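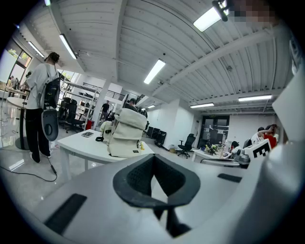

Sendevard hand-held gripper kit, two-unit set: long-term review

Tested: two grippers, two backpacks, cables, one box of spare finger pads, desktop software
Used for: collecting pick-and-place and folding examples for a learned policy
Demonstrations recorded: 2,862
Rating: 3.5 out of 5

We bought the Sendevard set to replace a leader-follower arm pair. The arms gave clean joint data but stayed bolted to one bench, and every example we had came from that bench. A hand-held unit goes wherever the operator goes. Our open-plan floor has round tables, long tables, desks with plants on them, window light on one side and tube lighting overhead, and a policy trained on one corner of it fails in the others.

Setup

Pairing took 2 minutes per unit. Calibration took a good deal longer. The manual asks for a printed marker to be viewed from several heights, then from several angles, and the software does not say which views it still needs. We stuck our marker pattern on a box so that it could be moved between tables. Recalibrate after any hard knock. We skipped this once and lost a morning of recordings to a shifted wrist pose.

Handling

The grip is comfortable for the first half hour. After that the weight at the front is noticeable, and operators start resting the tool against the hip between takes. The pause button is placed well enough to reach with the thumb in that position. Larger hands will find the trigger short.

The backpack carries the battery and recorder. It sits well on the shoulders, but the cable is too long for short operators and too short for tall ones. Ours got a clip from the Makowska parts bin on the first day and has not snagged on a chair since.

Camera

The view is a wide fisheye. Both fingers stay in sight at all times, and so does most of the room. For training this is useful: the policy gets table edges and fixed furniture to orient by. For storage and privacy it is less so. Face blurring is built in and runs at export, and it adds time to every batch. It also blurs things that are not faces, now and then. Exposure hunts when the tool swings from a window to a dark doorway. We lock it by hand before each session.

Tracking

Good near clutter, weaker over a bare white tabletop. Of the last 144 takes on plain tables, 49 were rejected by the pose check. On tables with a few objects left out, rejections were rare enough that we stopped logging them. Soft items, quilted pieces in particular, tracked without trouble but needed slow closing of the fingers. Fast closing gives a trigger reading ahead of the actual contact.

Software

Export works. Labeling is poor: one text field per take and no batch edit. We moved labeling to Illance after the first week and use the Sendevard program only for transfer and blurring.

Compared with the Burnum single-hand kit

Burnum is lighter and has the better trigger. It has no two-hand sync, so it was ruled out for folding. For one-handed picking I would choose the Burnum. For anything that needs both hands, the Sendevard set is the one I would buy again, with a second set of finger pads in the same order.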